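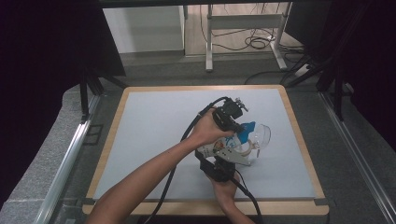 marrowfat64 said on the old milk thread that it's all in the tilt, and that if you start slowly with the bottle nearly level you'll never get a splash. I've been trying to follow that ever since, and I'm still mopping the table most mornings, so I thought I'd start a fresh page.

I help with the breakfasts at our hall in Stununstead, and we like to put the milk and water out in jugs so people aren't passing great cartons up and down. The plastic bottles I can more or less manage, though they do glug and spit once they're past halfway. The cartons are what really beat me. The first bit always dribbles down the front and ends up under the jug, and then everything has a ring round it. I tip the carton towards the rim of a glass pitcher with a handle, and it's right at that moment, just before it goes, that I lose my nerve – too slow and it runs back down the side, too fast and it jumps.

Is there a knack to it? And does it matter which way round the carton goes? I'd be grateful for any tips, however obvious they may seem to you.
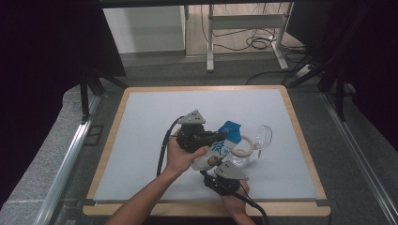 3 replies

teapotlid

Oh, I do sympathise! I did teas at the Hustevbridge flower show for years and must have poured half a dairy onto the tablecloths before somebody put me right. If your cartons have the spout nearer one edge, turn them so that the spout is at the top when you tip, furthest from the jug. It looks completely wrong and you'll feel silly the first time, but the air can get in over the milk and it comes out in a nice smooth stream. It works for juice as well, and for oil if you buy it that way.

The other thing is to be a bit braver at the start. The dribble down the front comes from going too gently, so I'm afraid I don't agree with the advice you were given, at least for a full carton. Get the lip over the rim of the jug, tip in one go, and finish just as firmly by bringing it upright again. Do practise with water over the sink first. I had an old Prakard jug that held about 300 ml and I filled it over and over one wet afternoon in September until I'd got it.

Bob_in_slippers

Just use a funnel. Or put a tray under it.

marrowfat64

I see my name has been taken in vain! I was talking about bottles, and I should have said so. With a bottle you want it lying over nearly on its side, so there's a gap along the top of the neck for the air, and it won't glug. Hold it further down than you think you need to, especially the 2 litre ones, and don't squeeze – those thin plastic ones give under your fingers and that's your splash. A second hand underneath is a great help if your wrists are anything like mine.

For cartons I'd go along with teapotlid. I'd only add that a folded cloth under the jug saves the rings, and a jug with a wide mouth is much kinder than a narrow one.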